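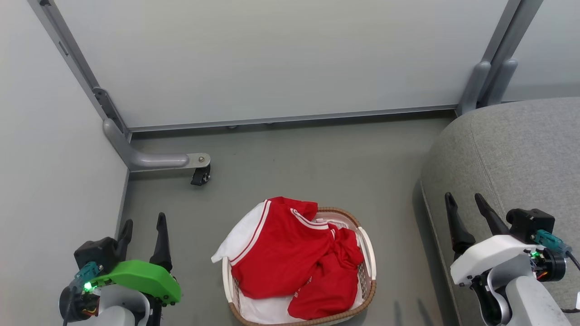
Red jerseys, white trim, one basket: how do I stop everything going pink?

Print this page | E-mail this page

Posted by Deepak Nautiyal

I've somehow become the person who washes the team gear for Drerkmont under-15s. The honour was handed to me in April while I was out of the room getting a coffee. The gear is red with white stripes and white panels, it comes home in a heap, and the heap goes into our woven basket with the white liner, next to the couch, where it stays until I feel guilty.

Last season's lot came back a colour my daughter calls "sad salmon", at least where it was meant to be white. I'd like to avoid a repeat. I also have a few white shirts of my own that end up in the same basket, and I have an office job where pink is tolerated but remarked upon.

So: wash the red things together and hope, or is there a method? And does it matter that they sit in the basket for a day or two first? The label says "wash with like colours". A jersey that is both red and white is like what, exactly?

Posted by Madhu Pandey

It matters a lot. Most of the bleeding I've had came from damp red things sitting on top of white things, well before they got near the machine. If the jerseys come home sweaty, hang them over a chair or the tub until they're dry, then basket them.

When you're ready, pull them out one at a time and turn each one inside out. Unroll the cuffs and hems while you're at it, because the elastic ones bunch up and hold grit and soap.

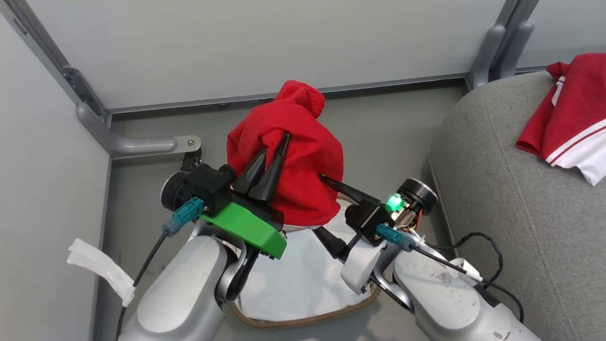
Check the liner too if it's cloth. Mine had a pink patch in the bottom for a whole winter and I blamed the detergent.

Then cold water, short cycle, spin at 1000 or lower, and get them out the minute it stops. I mean the minute. A finished load left in a shut drum overnight is how you get salmon. Your office shirts go in a different load, and preferably a different basket.

For the first wash of a new set, do one jersey by itself in a sink of cold water with a white rag. If the rag comes out pink, keep rinsing until it doesn't. Tedious, but you only do it once a season.

Posted by Mingxuan Lü

Just buy colour catcher sheets. I use 2 per load. Never had a problem. Also vinegar, my mum swears by it, though I've never worked out what it does.

Posted by Aarti Vishwakarma

Agree with Madhu on nearly everything. I wouldn't bother with the vinegar, which in my house has mostly produced jerseys that smell of chips.

The thing I'd add is to move the basket. If it lives beside the couch it collects whatever gets draped over the couch, and that's your white shirts mingling with the reds. Ours is now on the bare floor by the wall, near a metal stand on castors, and it's just inconvenient enough that people only walk over with something they really mean to wash.

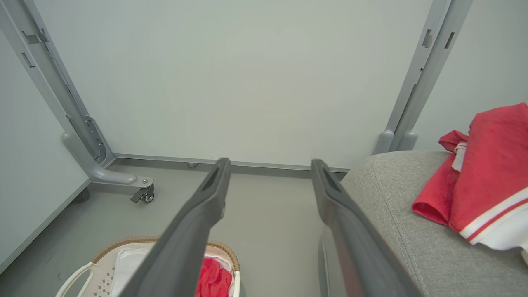
Comments

Mamta Upadhyay: Does any of this work once the white has already gone pink? I have 69 bibs from the Gundell carnival and they all match now, just not in the way we wanted.

Madhu Pandey: Mamta, don't put them in the dryer. Soak them cold with an oxygen bleach, if the label allows it, and try one bib first.

Deepak Nautiyal: Sink test done. The rag is pink. The rag is very pink. Rinsing continues.

Print this page | E-mail this page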